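Making a peg board, start to finish (with a black cloth behind it)

Quick write-up as promised. Latifa Soliman asked for the steps after she saw ours at the March swap night, so I'm typing this on my lunch. Sorry for gaps.

You'll need

White sheet board, rigid, flat. Mine was an offcut from Adjei.
Blue filament, one spool. White for the plates.
Black marker or a small engraver.
Pegs: get a mix. Knobs, rods, fat cylinders.
Black cloth, big enough to hang right across.
Ruler, 120 grit, double-sided tape.

Layout first

Cut paper circles for every piece and shuffle them round on the board before you mark anything. Leave a finger's width between neighbours, more round the big ones. Don't line it all up in neat rows, it's dull to use. I keep tall stuff at the back, mostly.

Trace round the paper lightly. Check. Then go over it dark.

Outlines should be a hair bigger than the peg. Same colour for all of them or people start matching by colour and don't look at shape at all.

Making the pieces

Print the knobs base down, slow first layer. Rods lying flat, they snap otherwise. 20 per cent infill was plenty. Sand the bottoms, only the bottoms. Any peg that rocks gets redone.

Small plates go down with tape while you're still making up your mind. Glue later. Much later.

Setting up

Dark table if you've got one, the white board really stands out on it. Hang the cloth a bit behind, iron it if you care (I don't). Board goes in the centre, slightly skewed is fine.

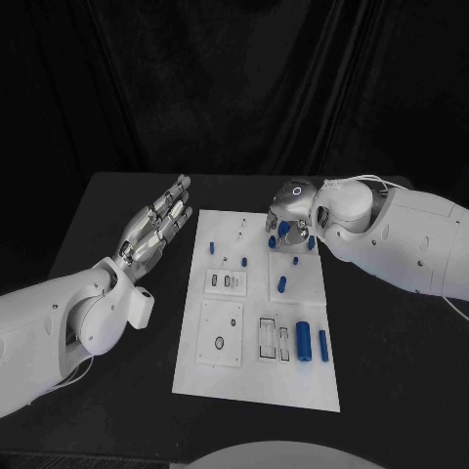
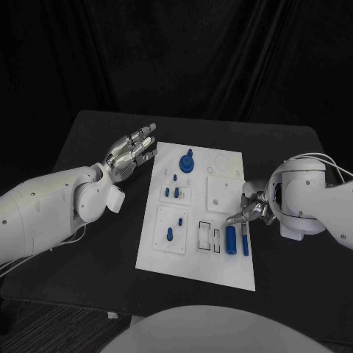
Blue pieces and white board, black table.

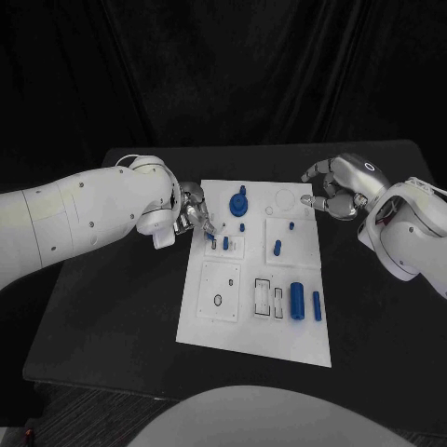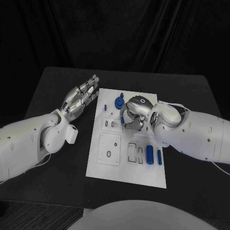
Trying it out

Start with the big round pieces, leave the thin rods for last. One piece at a time. If something jams, don't force it, take it out and look for a burr on the rim. Two strokes of sandpaper usually does it.

Run through every piece, then again with the other hand. Shaohua Xie does his with eyes shut, which is how he found two of my outlines were basicaly the same size. Fixed those.

Storage

Old Fanico biscuit tin, lid taped. Rods in a zip bag or they end up under the fridge. Keep the board out of the car in summer, my first one bowed like a banana in the boot and never went flat agian.

Wipe with a damp cloth. No metho, it lifts the marker.

Still to do: a smaller travel board, 10 pieces tops. Will put the measurements up when I find the notebook.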